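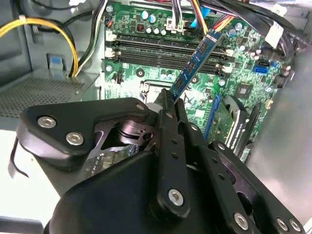
Figure 2. Gripper holding a memory module over the motherboard.

3.2 Getting there: the night coach and what people do on it

I should say up front that I love a night coach, so read this section with that in mind. The Orkthorpe to Tanui service runs all year, and I rode it 11 times for this study, mostly in October when the students have gone back and the seats are filled with seasonal workers, couples on long trips and the odd family visiting a grandparent. It leaves from behind the market hall (no sign, you just follow the people with blankets) and it gets into Tanui at an hour when the only thing open is the bakery.

My question was a simple one: how do people decide where to sleep on their first night if they don't book ahead? Most of the writing on overnight travel treats the coach as dead time, a gap between two places. I found it was where half the planning got done! By the first rest stop at Grindthorpe, people who had never met were swapping hostel names, warning each other off the taxi rank and working out who could share a ride to the beach.

We handed out 1040 short questionnaires at the Tanui end over the season, and I sat down for longer chats with 83 passengers, usually over something hot at the bakery. Enikő Pálfi did the Hungarian and German interviews and also checked my coding of the English ones, which was kind of her as my handwriting after a night on the road is dreadful. We disagreed over 4 interviews in the end and left those out of the tables.

What came up again and again was luggage. I hadn't planned to ask about it at all. Bags on this route go in the hold at Orkthorpe and sometimes travel on a second coach run by Prarnska, so a passenger can arrive hours before their rucksack does. People in that spot behaved quite differently. They stayed close to the station, took the first room they saw and put off the beach until the bag came. One woman told me she had picked her guesthouse purely because she could watch the coach bay from its window, and she ended up staying the whole week.

I come back to the bag question in Section 4, where I compare passengers whose luggage came with them and those who had to wait for it.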